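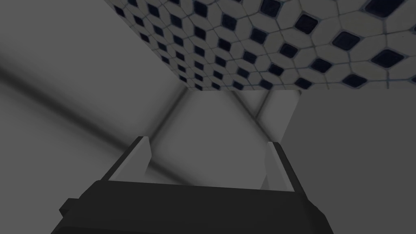 How many demonstrations do you need before a robot can copy a task?

Fewer than the sales page says, if the demonstrations are clean. For one simple pick, I start with 20 and add more only when the failures tell me to.

Vendors like big numbers. Gondell's guide asks for 2000 runs. I have trained on 100 sloppy ones and got a sloppy robot, and I don't believe 1900 more would have fixed it.

Steps for teaching by remote control

1. Write down where the task starts and where it ends. "Tidy up" is too vague. "Gripper open, arm at home" is a start.

2. Drive the arm for ten minutes with recording off. Your first runs will be bad. Don't save them.

3. Record at one steady speed. If you stop to think, the robot learns to stop too. Throw that run out.

4. Watch the wrist view during playback. If the part of the room you need never shows up in it, the robot has nothing to go on, whatever the loss curve says.

5. Move the start pose a little between runs. Ivana Gaete skips this and says her results are fine. I'd like to see them from a different start pose.

6. Test after 20 runs. Write down each failure before you record more.

About simulation: Stallitero lets you do all of this on screen, and it's good for practice. I would not trust a success rate from it until the same policy has run on a real arm. Thodoris Gkikas disagrees, and his notes are in the comments.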